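Curer Jug Blender, Refurbished, White Base

In stock at the Bandville shop. $20 off if you bring in your old one for parts (any brand, any state, I've taken some shockers).

Right, so this is the blender I sell more of than anything else, and I want to tell you a bit about it before you add it to the cart, because it suits some kitchens beautifully and drives other people up the wall. I started Tzavaras Kitchen Seconds out of my garage in November with a bench, a box of seals and far too many motor bases, and the Curer was the first thing I learnt to pull apart properly. I've still got a soft spot for it.

You get the white motor base, the clear plastic jug with its blade assembly, a lid, and a spare seal taped inside a little bag. I also put in a printed sheet with the cleaning steps, and if you lose it just email me and I'll send another one. The original boxes are long gone, so it comes wrapped in brown paper in a plain carton.

The base is a squat white cylinder with a thick rounded rim, and the black drive coupling sits down inside it, in the middle. I love that shape! There's nothing sharp on it and a damp cloth gets round it in a few seconds. The one place that needs a bit of attention is down in the well, where juice will sit if you lift the jug off in a hurry. Unplug it at the wall, wipe it out with a wrung-out cloth, leave it to air. Please don't run it under the tap. I've had two come back like that and I couldn't save either of them.

As for the jug, it's clear plastic with a wide mouth, so you can drop in decent-sized chunks of fruit without fiddling about. It has a pouring spout at the front and a tall clear handle at the back, and there are thin ribs running down the inside that knock everything back towards the blades. 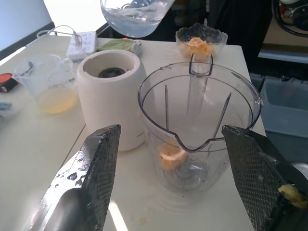
Oranges are what I test every single one with, by the way. Peel them, break them up, a few segments at a time, lid on, short bursts. If you throw the whole bowl in at once you'll get a soft lump sitting beside the blades while everything above it goes frothy, and then you're in there with a spoon (unplugged, please). Go in small lots and it's lovely. Bananas and berries are easy, mango is a dream, and cooked pumpkin for soup works well once it's cooled down.

Things I wouldn't do with it: ice on its own, dry spices, nuts for nut butter, anything straight off the stove. The plastic will mark and the smell of cumin will be with you till Christmas. If you want a machine for crushing ice, have a look at the Sirberg on the next page, it's heavier and uglier and it'll chew through a tray of cubes without complaint.

Now, juice versus smoothie, because I get asked this a lot. A blender isn't a juicer, and you'll get all the pulp along with the juice. I quite like it thick! If you don't, tip it through a sieve into a measuring jug and give it a stir with a spoon to help it along. Mine gets used that way most mornings, and the leftover pulp goes into muffins or the compost, depending on my mood.

Cleaning the jug is simple if you do it straight away. Warm water, a drop of dish soap, ten seconds of whizzing, rinse, upside down on a tea towel. Leave it until after lunch and the citrus dries on in streaks, and you'll be scrubbing round those ribs with a bottle brush. Skip the scourer, whatever you do. Clear plastic scratches and it never really looks clear again.

A few bits people ask before buying

Condition: these are used machines. I replace the seal on every one and check the coupling for wear. Expect light scuffs on the base and a few fine marks on the jug. Anything worse than that goes in the parts bin.

Lead: checked and tagged. If you run yours off a power board like I do, keep the board well back from where you're pouring.

Noise: it's loud. Not suitable for making breakfast next to a sleeping baby.

Spare jugs: yes, sold separately, part number 361. The handle and spout are the same on all of them, so they swap straight over.

Spare seals: part number 1131, and I'd grab a couple while you're here. When you see a dribble under the jug, it's nearly always the seal.

Warranty: six months from me, on the motor and the coupling. Jugs that have been dropped aren't covered, sorry, although I'll do you a fair price on another.

Postage: anywhere in Australia, or pick up from the shop in Bandville if you're local. Parking's round the back off the laneway.

Prices on this page were last updated 29 January 2020. If the button says sold out, send me a message with your postcode and I'll let you know when the next batch comes off the bench.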